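Orkville Adult Learning Center
Soft Goods for Everyday Use, Unit 4: The Canvas Tote

Welcome back! Last unit was all about flat pieces, so today we finally get to something that stands up (or tries to). I love teaching this one. A tote looks like the simplest thing in the world until you start asking why one slumps and another holds its shape, and then you can't walk past a shop window without stopping.

Bring to class: one fabric bag you use all the time, the more worn the better, and your notes from Unit 2 on seams.

1. The cloth

Canvas is a plain weave, over and under, over and under, packed tightly. Weight matters a great deal. For our Lemell pattern we use a cotton canvas of 300 grams per square meter, a lovely middle weight that your home machine can still get through at the corners. Lighter cloth folds up small and collapses when you set it down. Heavier cloth stands like a box, but try turning it right side out and you'll be wrestling it all evening!

Wash a swatch before you cut. Measure it before and after, and write both numbers on your pattern sheet.

2. The shape

A flat bag is two panels sewn together. A boxy bag has depth, and you get that either by adding a separate side strip (a gusset) or by boxing the bottom corners. We'll do both this term. The Clerkov method in your packet is for boxed corners: pinch the corner so the side seam lies on top of the bottom seam, mark a line across, stitch, trim. Go slowly on the marking – if the two corners don't match, the bag will lean forever.

3. Edges and closures

Binding the seams in a darker shade is my favorite trick. It hides the raw edge, stiffens the outline a little, and makes tan cloth look so much smarter. Practice on scraps first, especially around curves.

Zippers go in before the side seams. Please read that twice! Once the sides are closed you'll have no room to work, and I have unpicked enough of these to know.
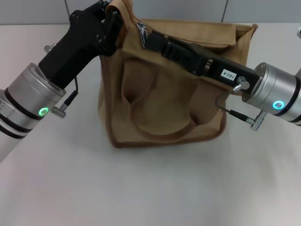

Khaki canvas wrinkles, and I'd leave it that way. Soft folds on the front panel are part of the charm of an unlined bag. If you want a crisper look, add interfacing to the panels and a firm insert in the base. The Delaunay samples on the back shelf show the same pattern with and without, so please handle them, fold them, stuff your sweater in them.

4. Handles

A looped handle should hang in an easy U when the bag is at rest. Cut both from the same length of cloth and check them against each other before sewing. Stitch each end with a square and a cross through it, going over the lines twice.

For next time

Draw your own bag from the front and the side – every seam you can find, plus the places where it has worn thin. Cut your panels but don't sew them yet. Room opens at 6:30 p.m. and the irons will be on.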